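The Return of the Personalized Gift

October 11, 2025

Engraved goods once belonged to retirement dinners and silver anniversaries. At Onishi, a workshop that sells through its own catalog, the average order is now a single item, bought for a birthday or a new home. The firm filled 1,172 engraving orders in August, with names and dates the most common requests.

Hipólito Maldonado, who directs the workshop, attributes the change to price. A letter opener with one line of text costs $34. A second line brings it to $45, and few items in the catalog exceed $100.

"Customers used to ask whether engraving was worth it," he said. "Now they ask how many characters they may have."
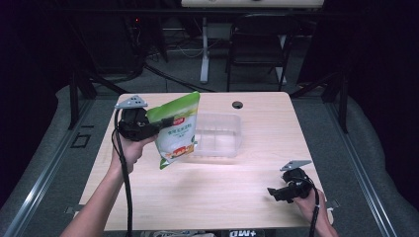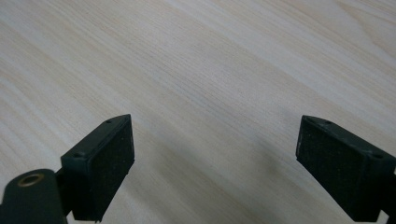

Choosing the Words

Short inscriptions wear best. Onishi advises buyers to allow for the width of capital letters and to confirm the spelling of family names before an order is placed - a finished engraving cannot be corrected.

Competing firms have taken different paths. Zustska offers initials only, in a single typeface. Hastden accepts handwriting, which it traces from a signed card and reproduces at reduced size. Orders there require a longer wait, and proofs are sent to the buyer for written approval.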